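### 4. Setting up your Todar street counter

Your counter logs passing bikes and cars, so your group can show the council what a quieter, cleaner road would look like. It's a lovely bit of kit!

1. Pick a lamp post with a clear view of both lanes.
2. Strap the counter on 2 metres above the pavement.
3. Hold the green button until the light blinks, then open the Clirno page on your phone.
4. Type in your street name and press Start. 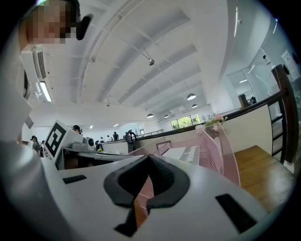
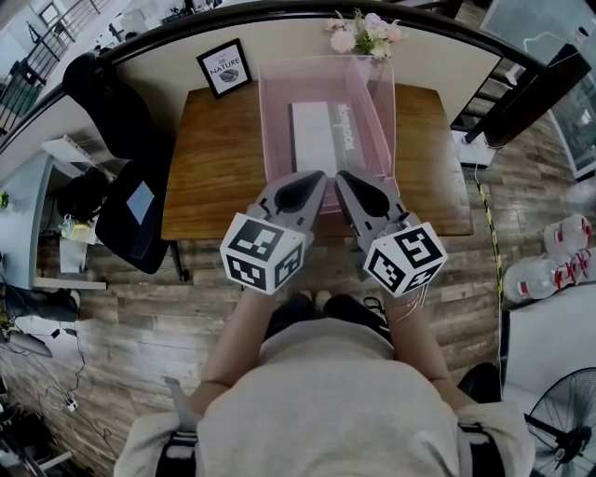
*Second picture: pink storage bin on the table, with a flat box inside.*

**Note:** the memory holds 55 days of counts. Save them before it fills up – your February figures are gold dust when summer comes round.

**Caution:** never open the battery cover in the rain.

5. Send your first counts to Antigoni Balaskas, who adds them to the Urken climate map.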